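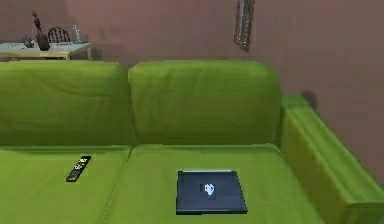

Reading time: 4 minutes

The samples came down from Koltaner in a cool box strapped to the back of a motorbike, and I signed for them at the hatch because I was the only one in. It was December and the rains had not finished. The rider wanted his form stamped in 2 places. I stamped it, gave him water and took the box through.

I had been at the Dustura laboratory since the spring. We tested swabs from the fever clinics along the river, mostly for flu, and sent the results to the district office, which sent them on to somewhere with better chairs. On a quiet week we ran the machine once. That week we had run it every night.

There were more tubes than the form said. I went through them twice against the list and then wrote the difference in the margin, as we had been taught. One of the extra tubes had no name on it, only a number, 329, in blue ballpoint, and a thumbprint where somebody had handled it before the ink was dry.

The rule for an unlabelled tube was simple. You put it in the yellow bin and you filled in a slip. I had filled in plenty of slips. I got the pad out and wrote the date, and then I put the pad down again and loaded the tube with the others.

I can't say why. I was tired, and it is possible that putting it in the machine was less work than the slip.

The run took most of the evening. I ate my rice on the back step and listened to the generator. My mother rang to ask whether I was wearing the mask properly and whether I had heard from my brother, who was driving lorries out of Bater and never rang either of us. I said yes to the first and no to the second. She told me that half her street was coughing. I told her to stay in, and she said she would, after the market.

When I went back inside the results were up. Most of the Koltaner tubes were positive, the same strain we had been seeing all month. Number 329 was positive as well, but the typing had failed. I ran it again with fresh reagent and it failed again. The controls were fine.

I rang the supervisor at home. She was a woman who disliked the telephone and answered it by breathing.

'Whose is it?' she said, when I had finished.

'I don't know. It isn't on the form.'

'Then why did you test it?'

I said I had made a mistake. She breathed for a while. Then she told me to freeze what was left, write everything down in order, including the mistake, and go home.
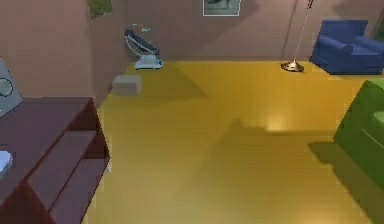
She rang back before I had got my shoes changed, and said that the reference laboratory at Asadi would take the tube if I could get it there by morning, and that I was not to give it to the bus driver. So I took it myself. I packed the small box with ice, sealed it, put it inside the large box and sat with the large box on my knees all night, in a shared taxi with a goat in the boot. The road was under water at the second bridge and we waited there for the level to drop. A man beside me asked what I was carrying. I said fish.

At Asadi they took the box through a hatch very like ours. I signed, and a young man stamped the form. He didn't offer me water, but he did point out a tap.

On the way back I got down at Koltaner and walked to the clinic. It was a single room and a veranda, and the veranda was full. The nurse was writing labels with a blue ballpoint. I asked her about 329 and she looked in her book, turning back through the pages with her wrist because her gloves were clean. The clinic served 3000 people and she had seen 200 of them since the rains began, she said, and she had not been sleeping.

'That's me,' she said. 'That's my own one. I ran out of labels.'

I asked how she was feeling. She said it had been a bad few days and now it was only a cough. She asked if there was anything the matter with it.

'They're looking at it,' I said. 'It might take some time.'

She nodded and wrote her name in the book beside the number – properly, in capitals – and turned it round so that I could copy it on to my form. Then she called the next one in, a boy with his grandfather, and I moved my bag off the chair so that the old man could sit down.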